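Quick one tonight, kettle's on and I've got an early start.

So I finally gave up soft drink. Well. Mostly. November was the month I looked at what I was spending at the servo in Pornlow on the way home and got a fright. Added it up on the back of an envelope - 1,580 dollars in a year. On fizz! That's a set of tyres and a decent weekend away.

Rules I made for myself:

- none in the house
- one if I'm out for tea, not two
- doesn't count if it's a long drive (yes I know)

First week was rotten. Headaches, grumpy, snapped at the dog. Tried the lemon cordial from the Sallener market and it's fine but it's basically sugar with a nicer label. Then herbal tea. No. Sorry. Tastes like a wet paddock.

What worked was plain soda water with a bit of lime, really cold, in the big glass. Seems it was the bubbles I wanted all along. Also walking at 3pm, which is when I used to wander to the fridge. Up to the Drirnine lookout and back, 35 minutes if I don't stop to talk to anyone. I've done it most days. My knees have opinons about the hill but they're getting quieter.

Second thing that helped - not buying the slabs when they're on special. I used to stack them in the laundry like the shops were about to shut forever. Twelve left when I quit and I gave the lot to next door. Felt like handing over a pet.

Cans, diet and otherwise: 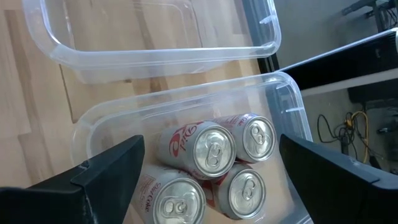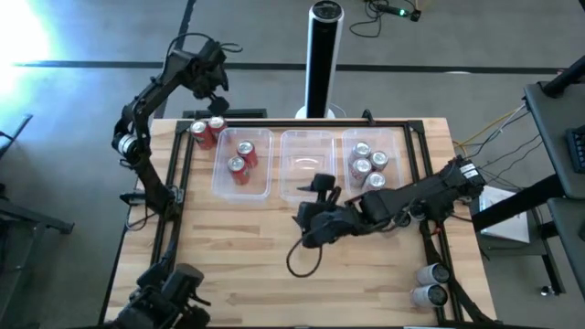
Sleep's the big one though. I was waking at 2 every night for years and blamed the mattress. Nearly spent 2,000 on a new one! Now I go straight through till the magpies start. Could be the caffeine, could be the hill, don't much care wich.

Slipped twice so far. Once at a birthday, once on the drive back from my cousin's, and the second one was so sweet I left half of it in the cup holder. Warm and flat by the time I got home, tipped it on the garden.

Next up is biscuits. Not ready to talk about biscuits.

Right, kettle's boiled. More on the weekend if the internet holds up.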